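4.3 Loading the precinct file

The Tarex tally console will not accept ballot counts until a precinct file has been loaded and confirmed. Load the file once per election, before the first absentee batch is opened. Two accounts are needed: one with the Clerk role and one with the Reviewer role.

1. Sign in with the Clerk account and select Setup > Precincts.
2. Select Import and choose the file supplied by the county. The file name must end in .pct.
3. Wait for the row check to finish. A county with 142 precincts takes nearly 16 minutes on a standard console.
4. Compare the Registered Voters total on the screen with the total on the signed cover sheet.
5. If the totals match, select Hold for Review and sign out.
6. Sign in with the Reviewer account, repeat the comparison, and select Confirm.

CAUTION: Do not select Confirm from the Clerk account. The console will lock the file and record error 101. Only the county administrator can clear this error.

Note: Split precincts appear as two rows with the same number and a letter suffix. Cornton Township, for example, is listed as 16A and 16B. The combined total is shown on the A row only.
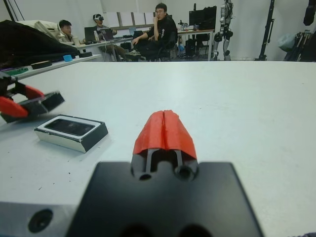
Party and ballot line order is set separately from the precinct file. Open Setup > Ballot Lines and enter the parties in the order certified for the current election. Do not copy the order from a previous election. Lay the certified list flat on a clear part of a large white tabletop, well away from any small box like the one with the glossy black top panel, and read each line aloud to the second operator as it is entered. Independent candidates go below the last party line.

4.4 Correcting a precinct total

Totals can be changed only while the file status is Held.

1. Select the precinct row and then Edit.
2. Enter the corrected figure without a comma. Type 1934, and the console displays 1,934.
3. Enter a reason code from Appendix C.
4. Select Save. The status returns to Held and both reviews must be repeated.

Note: Files exported from Rulari registration software before version 3 may leave the suffix column blank. Fill in the suffixes before import.

Revised in April by Sorin Jurić. Replaces section 4.3 of the previous edition.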